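Re: [traders] Prelby account frozen over a chargeback?
List: Cirthorpe Small Traders
Posted: Tuesday, 21:40

> Hello all, first post so be gentle. We take most of our market money
> through a Prelby reader and the balance just sits in their app until
> I remember to move it. Last week a customer disputed a payment and
> now the app says 500 is "held pending review", which is a good deal
> more than the payment was. Support keep sending me the same link and
> the link gives me a 404. Are they allowed to do this? Is it a bank or
> isn't it? And has anyone moved over to Olska, and was it worth the
> bother? I've got stock to pay for at the end of the month and I'm
> starting to lose sleep over it.

Hello and welcome! I had nearly the same thing in March, so you get the long version, sorry (those who've heard me moan about it at length already may skip to the next message).

First thing, is it a bank. Mine isn't, and I'd be surprised if yours is. What I've got with Prelby is an e-money account, and it says so in the small grey writing at the very bottom of the app, under the bit where you change your password. It has a sort code and an account number and it looks like a bank account, so I'd never given it a thought. The difference is what happens to the money if the firm goes under. With a proper bank you've got the deposit protection scheme, up to the limit. With e-money the firm has to keep customers' money apart from its own, which they call safeguarding, and if it all goes wrong you're in a queue to get it back out of that pot, less whatever the administrators take. People do get paid. It can be slow and it might not be all of it.

Your trouble is a different one though, it's the reserve. When somebody disputes a card payment, the card company takes the money back off Prelby, and Prelby wants to be sure it can take it back off you. So they hold some. How much is up to them, and it's in the merchant agreement, which is a separate thing from the account terms. I didn't know there were two documents until I went looking! Mine said they could hold "a reasonable amount having regard to recent turnover", so you can see how a small dispute ends up with a big hold. They took 2,000 off me over one disputed lampshade order, and I'd had a very good Mothering Sunday, which I think is what did it. 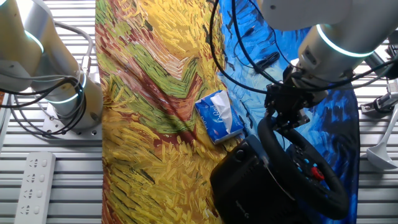 Anyway, I got it back in the end, all of it, but it took me five weeks and I reckon three of those were my own fault for using the chat thing in the app. Every time I opened a new chat I got a new reference, and every new reference went to the back of the line. Don't do what I did. Pick one reference and stick to it like glue.

The 404 I can explain, or at any rate I can tell you what it was for me. The link in their email goes to the old help pages. If you log in on a computer (not the phone) and go to Payments, then Disputes, then the little arrow beside the payment, there's an upload box hiding in there. That's where your evidence has to go. I'd been emailing mine in for a fortnight and it had been landing nowhere at all.

What I sent, for what it's worth: the till receipt, a photo of the order book page, my returns policy as it was on the stall that day, and the messages between me and the customer, all of it as one PDF. One of the chat people let slip that the reviewer only opens the first attachment. I can't swear to that, but it went through within four days of my putting it all in one file, after weeks of nothing – so make of that what you will.

Now, what I'd do in your shoes, roughly in this order.

1. Move the rest of the balance out tonight. The held part you can't touch, but the remainder you probably can, and it's daft to leave it where they can increase the hold. I now sweep mine every evening when I cash up. There's a setting for automatic daily transfer but it costs a bit each time on the basic plan, so check yours.

2. Find the merchant agreement and look for "reserve", "set-off" and "chargeback". Mine was 31 pages and those words came up on four of them, so it's not as bad as it looks. Save a copy, they do update it.

3. Upload your evidence through the Disputes page as above, and take a screenshot of the confirmation. It disappears once you close it.

4. Write them a formal complaint. Use the word complaint in the subject line, say what you want (release of the 500, or a written explanation of how they got to that figure and a date for the next review) and send it to the complaints address in the terms, not to support. Once it's logged as a complaint there's a clock running on them. I had the holding letter the next morning, having had nothing but cut-and-paste for weeks.

5. If they turn you down, or just sit on it past the deadline, it can go to the ombudsman. It's free and very small businesses can use it. I never got that far so I can't tell you what it's like, but I believe somebody on here did, over a van loan? Speak up if you're reading.

6. Ring your supplier now and tell them payment may be a week late. I know it's horrid. Mine couldn't have been nicer about it and I wished I'd rung sooner.
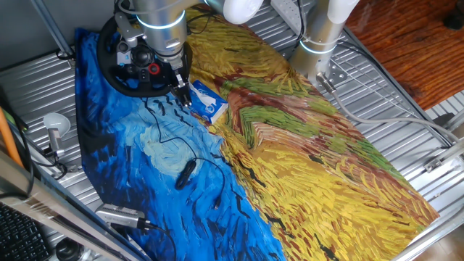
On moving to Olska

I did, partly. I've kept the Prelby reader as a spare for the Saturday market and put the shop on Olska in the spring. Good things first: they pay out next working day straight into my ordinary bank account, there's no in-between balance to go and freeze, and when I rang there was a person on the end of the phone. The reader is chunkier and the battery's better, it'll do me a full day with the Bluetooth on.

Less good: the percentage is a touch higher, and there's a monthly charge whether you trade or not, which would annoy me no end if I were only doing summer fairs. They will also hold money over a dispute, I checked before I signed. The wording is tighter (the amount disputed plus a fee) and that was what swung it for me. And the refund screen is dreadful. I once refunded the same woman twice and had to go round and ask for it back.

I sat down with last year's figures before deciding, 3,127 card payments, nearly all of them small, and on that pattern the two came out so close that I went by the hold terms and the phone line. If you take fewer, bigger payments it might come out differently, so please do your own sums and don't go by mine. Dwivedi on the High Street did a comparison sheet for me as part of the year-end, and they'll do it as a one-off for non-clients too. Worth asking. They had me put card fees on their own line in the books as well, where I'd been netting them off against sales for years and making a right muddle of my turnover.

One thing about switching: don't close the Prelby account while the dispute is open. If you close it, the reserve stays with them for however long the agreement says (mine said 180 days!) and you lose the login you need for the upload page. Leave it ticking over with nothing in it.

Oh and change the account number on your invoices before you start sweeping the money out, if you've got the Prelby one printed on them. I had customers paying into the old one until the summer.

If it would help I can dig out my complaint letter and send it off-list, it's only a page. It's a bit cross in the second paragraph, you may want to tone it down. I'm on the stall Thursday and Saturday if you'd sooner talk it through, next to the cheese van.

Let us know how you get on!

--
To leave this list, send a blank message with "unsubscribe" in the subject line.
Please trim quoted text when replying.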